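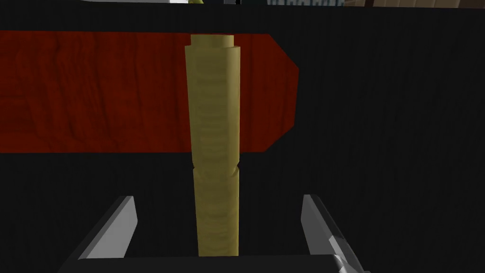 October, nearly midnight

Day two of learning Julia, a language Vaughn Haddad swears will change my life. He said the same about Scala, and about sourdough.

Ported the Korketti cleaning script from Python. The original was 28 lines and ran while I put the kettle on. Mine came to 252, and the first plot took long enough to drink the tea. Arrays start at one here. I knew that, and still lost the whole arvo to it, plus the first row of every table.

Frida asked at stand-up whether we'd be rewriting everything. I said we were evaluating. She wrote "no" on the whiteboard.

Second run was quick, I'll give it that. Colour scheme in the plots is lovely too. Tomorrow: missing values, then an apology to pandas.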